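Does plate colour help people sort faster? Project report, Humoner group

16/05/2019

1. Why we did it

The Sukham tidying guide, which half our year seems to have read, claims that giving every small object a "home colour" makes putting things away quicker. It gives no source. The Nassar worksheet we were handed in November repeats the claim almost word for word, again with nothing behind it. We wanted to see whether it held up on an ordinary table with ordinary plates, and we did not expect much.

2. Set-up

We used a white tabletop in the Cundier room and two shallow round plates with raised rims, one mint green and one light blue. Blocks went from one plate to the other, or stayed where they were, depending on a card drawn before each go. In the first half of the goes the card named a colour. In the second half it only said "left" or "right". We planned 20 goes per session and kept the plates in the same places throughout.

Choosing the plates took longer than it should have. Deep bowls hid the blocks, and flat saucers let them slide off. The ones we settled on are glossy inside, so under the ceiling lights they shine back at you, and two of us complained about that all term.

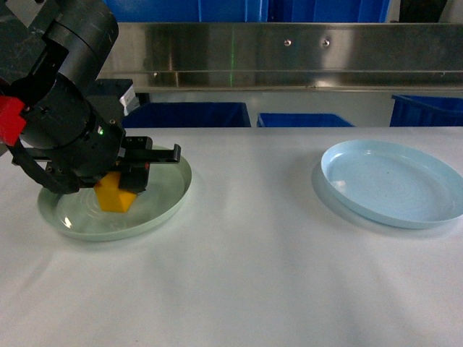 Figure 1. Yellow-orange block at the mint-green plate, light blue plate empty.

3. What we found

We logged 573 goes in all. Of these, 171 had to be thrown out, mostly for late starts on the stopwatch. That is a lot, and any reader should hold it against us. In what was left, the colour cards came out slightly quicker than the left/right cards, but the gap was smaller than our own timing error. Some 100 of the good goes came from the first two sessions, when everybody was still learning the cards, and leaving those out made the gap shrink again.

4. Doubts

Mint green and light blue are not very different. A red plate and a white one might have given the guide a fairer chance — or might just have given us a nicer graph. We also never mixed the two kinds of card, so practice and card type are tangled together. Our marker raised this at the halfway point and we had no good answer.

We would not repaint a kitchen on the strength of this. If another group takes it on, they should shuffle the cards from the first session and find plates with a matt finish.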